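Nov 20, 2025. Tekholm kitchen kit on trial, quote is 2,199 with the prop set.
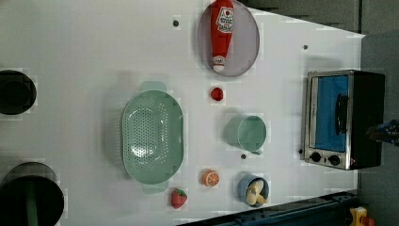
Prop set first. Sizes vary more than the sheet says. Colander is the big one, keep it as the wide-grasp test. 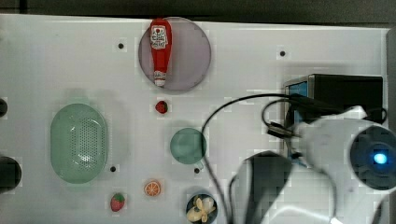

Cable routing still my main gripe - no clips in the box. The long black one runs down past the teal plate, reroute befroe next run.
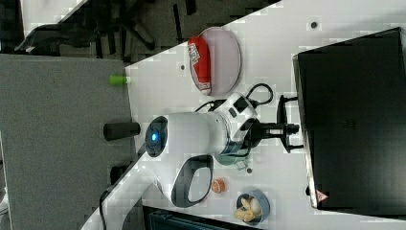 logged by Mehrangiz Ghaffari

Wrist feels stiff at low speed. Ask Sesden for thier settings.
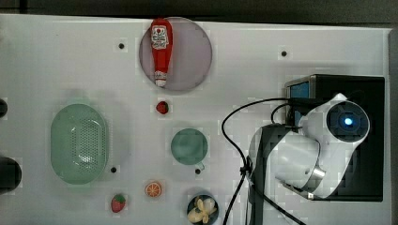

Gilchrist thinks 2,000 is fair, and wants spare fingers included.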